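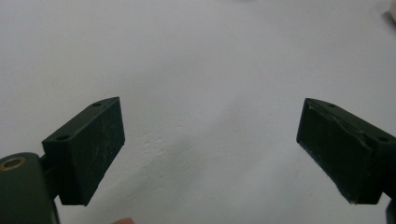 Kamarul Ngui
Produktverantwortlicher Datenerfassung, Gistuvis

Duvari - Handgreifer-Paar für die Aufzeichnung von Demonstrationen

Duvari ist ein handgeführtes Greiferpaar zur Erfassung zweihändiger Manipulationsaufgaben. Der Bediener führt die Aufgabe direkt am Tisch aus, ein Roboterarm wird während der Aufzeichnung nicht benötigt. Gespeichert werden Kamerabild, Greiferpose und Öffnungsweite beider Seiten mit gemeinsamer Zeitbasis. Die Episoden lassen sich ohne Zwischenschritt in Stellico öffnen, schneiden und mit Aufgabentext versehen.

Fingerbacken
Die Backen sind mit je zwei Schrauben befestigt und werden einzeln getauscht. Der Belag der Kontaktfläche ist ein Verschleißteil. Kratzer sind unkritisch, ein abgelöster oder aufgeworfener Belag verändert dagegen Reibung und Schließmaß. Nach dem Wechsel ist die Nullstellung neu einzulernen - sonst passen die Öffnungswerte nicht mehr zu älteren Datensätzen.

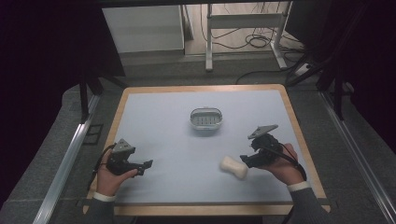 Für die Einrichtung einer Station genügen ein fester Tisch mit einfarbiger Oberfläche und gleichbleibendes Licht. Kleinteile aus dem Haushalt, etwa Seifenschalen und Schwämme, eignen sich gut für den Einstieg: Sie sind leicht, in Form und Nachgiebigkeit verschieden und schnell neu angeordnet. Transparente Objekte sollten früh in den Datensatz aufgenommen werden. Die Startlage ist zwischen den Episoden zu variieren, auch in der Drehung. Kabel werden so geführt, dass sie den Arbeitsbereich zwischen den Backen nicht kreuzen.

Technische Angaben
Öffnungsweite: 70 mm
Bildrate: 20 Hz
Kabellänge je Greifer: 3 m
Datenformat: Osman, ab Stand Januar 2023

Lieferumfang
Greifer links und rechts, Anschlusskabel, ein Satz Ersatzbacken, Einlernlehre. Rechner und Tisch sind nicht enthalten.

Bestellnummer Paar: DV-111
Ersatzbacken sind auch einzeln erhältlich, bitte Seite angeben.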